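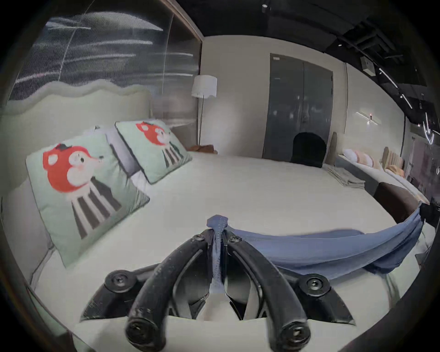 Skaltine opens its guest-room laundry workshops to everyone

Saturday, June 9, 2018

We've got some news, and I've been itching to share it! Starting this month, the folding workshops we've been running for our Andard rental hosts are open to anybody who wants to come. You don't need to own a rental, and you don't need to be any good at folding. I wasn't when I started this company, and my own sock drawer is still nothing to brag about.

If you haven't run into us before, Skaltine looks after the linens and bedrooms for small vacation rentals and family guest rooms. We change the beds, sort the clean laundry, fold what needs folding and leave the place ready for whoever is sleeping there next. Back in December a few hosts asked whether we'd show them how we do it, so we cleared a Monday evening and gave it a try. People stayed late, they asked for another one, and we've kept it going ever since.

The new workshop is called Seneviratne (it's named after the street where we had our first storage room, and we've all grown fond of it). It runs for 2 hours and it happens in a real bedroom, on a real bed. I feel strongly about that last part. Folding on a table at waist height is lovely, but most of us do our laundry on the bed, with the pillows shoved up to one end and a pile of clean clothes waiting. So that's where we teach it.

We start by making some space. Decorative cushions stay up by the headboard, where they're out of the way and still look cheerful. I'm a big believer in a silly cushion, by the way. A cartoon animal in a little black hat does more for a guest room than any framed print I've ever bought, and pale mint green goes nicely with plain bedding. Then we pull the sheet smooth, all the way down to the foot, and the bed turns into the biggest folding surface in the house.
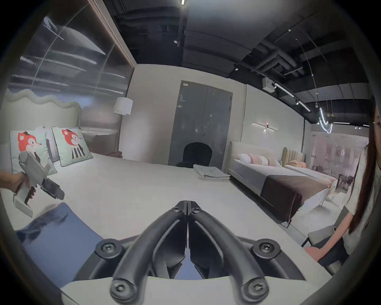 After that comes the part I love, which is laying things flat. Take a soft blue garment, the kind that always comes out of the basket in a twist. Spread it out over the sheet before you do any folding at all. Hold it at both sides, draw it out gently until the middle settles, and smooth the creases toward the edges with your palm. If a bit bunches up near a corner, lift that corner and lay it down again. Then fold the sides in, fold it up from the bottom, and you're done. It sounds like nothing, but go slowly the first few times and your hands will start to remember it.

Everyone who signs up gets our Drinex card, a sturdy little fold-out guide that tucks inside a closet door. It covers shirts, pants, towels, pillowcases and (deep breath) the fitted sheet. We printed 224 of them for this first run, and I spent far too long choosing the paper.

Workshops are kept small so that each person gets plenty of time at the bed. We're planning 3 this summer, all in the evening, and we'll add more in the fall if they fill up. Wear something comfortable, and bring an item from home that drives you up the wall. Last time somebody brought a duvet cover with ties in all four corners and we had a wonderful time with it.

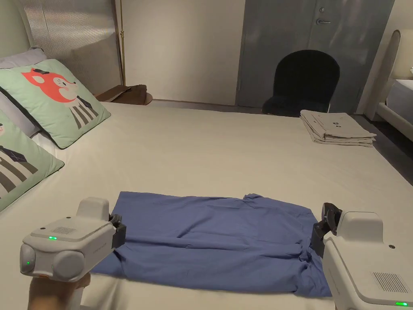 Do I have to iron everything before I fold it?

Most everyday clothes don't need it. If you lay them flat and smooth them out while they're fresh from the dryer, they'll usually look fine on a shelf. Save the iron for dress shirts and for anything a guest will see first, like the top pillowcases.

Sign-up is open now through the Skaltine website, and Andard hosts still get first pick of dates through their usual account page. If you're writing about home life, small rentals or laundry in general, you're very welcome to sit in on a session. Drop us a note through the press page and we'll save you a place. Bring your worst fitted sheet!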